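EDCOMBE TOY LIBRARY OPENS ITS BLOCK ROOM THIS SATURDAY

Families in Edcombe are warmly invited to come along on Saturday for the opening of the new Block Room at the Mulligan Street toy library, where 1,106 building pieces, every one of them given by local households, are ready to be borrowed by the bagful for up to 12 days.

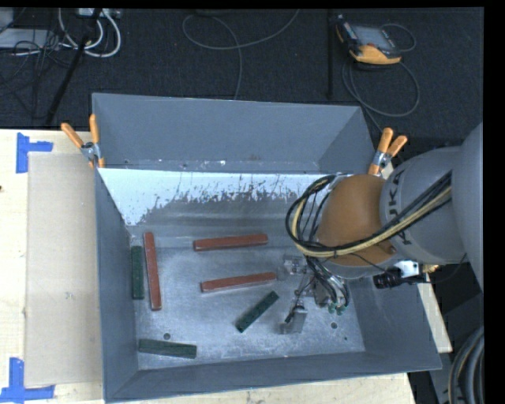

Borrowing is free for members, and a family card costs $6 for the year. Children can choose their own mix at the sorting tables, and we do hope they will take their time over it, whether they fancy red bars and dark green ones together or a whole bag in a single color!

Doors open at 10 a.m. To reserve a bag, please ask for Maeve Cullinane at the front desk.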